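Sobre la dureza del agua y el descalcificador de casa

El mes pasado cambié la resina del descalcificador y he aprovechado para ordenar las notas que llevaba tomando desde que nos mudamos a Tullesow. Las dejo aquí por si le sirven a alguien con una instalación parecida: vivienda unifamiliar, acometida única, caldera de gas con intercambiador de placas y un equipo de una sola columna con válvula volumétrica.

El agua de red llega de dos captaciones, la de Otberg y la de Dudholm, y la mezcla cambia según la época. En invierno predomina Otberg, más blanda. A partir de mayo entra más caudal de Dudholm y la dureza sube. La hoja de la compañía da un valor medio anual, que para programar una válvula sirve de poco. Mi última medida en el grifo del garaje, antes del equipo, fue de 309 mg/l expresados como carbonato cálcico, es decir, 30,9 grados franceses.

La medida la hago por valoración con EDTA y negro de eriocromo T, tampón a pH 10, muestra de 50 ml. Las tiras reactivas las abandoné pronto: los saltos entre colores son demasiado anchos y el juicio depende de la luz. Con la bureta, dos repeticiones seguidas me salen casi iguales, siempre que el indicador no sea viejo. Si el viraje pasa por un morado sucio y se queda ahí, hay que tirarlo y preparar otro.
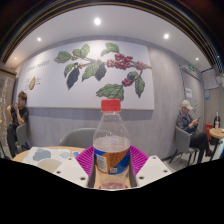 Otro punto que conviene vigilar es el purgado previo. Dejo correr el agua dos minutos antes de tomar la muestra, lo bastante para renovar la que ha estado parada en el tubo. Zoi Vasilakis, que tiene el mismo equipo dos calles más arriba, no purgaba y le salían valores erráticos por la mañana. Desde que lo hace, sus cifras y las mías coinciden dentro del error de la bureta.

La programación. El contador de la válvula marcaba 1.405 litros entre regeneraciones cuando compré la casa, valor que había dejado el instalador anterior. Con 8 litros de resina y una capacidad útil conservadora de 5 °f·m³ por litro, el equipo dispone de 40 °f·m³. Dividido entre 30,9 salen 1,29 m³, de modo que los últimos litros de cada ciclo podían llegar sin tratar del todo. Lo he bajado a 1.150, con margen para la reserva. La regeneración sigue a las dos de la madrugada.

La dureza residual la ajusto a 9 °f con el tornillo de mezcla. Por debajo de ese valor el jabón no se aclara bien y no veo ventaja para la caldera. Después de mover el tornillo hay que esperar un día de consumo normal y volver a medir; un cuarto de vuelta es mucho.

La resina vieja salió oscura y con bastante grano partido. El cambio lleva una tarde: cerrar el baipás, despresurizar, soltar el cabezal, vaciar la botella con sifón y tapar el tubo central antes de echar la nueva. Esto último se me olvidó la primera vez y tuve que desmontarlo todo. La junta del cabezal la pedí a Kravets y llegó el martes, con la medida correcta.

Pendiente: medir el consumo de sal por ciclo con la báscula y revisar el venturi. Lo añadiré en esta misma entrada.

Última actualización: mayo

Contacto | © Cuaderno de agua y calderas | Volver arriba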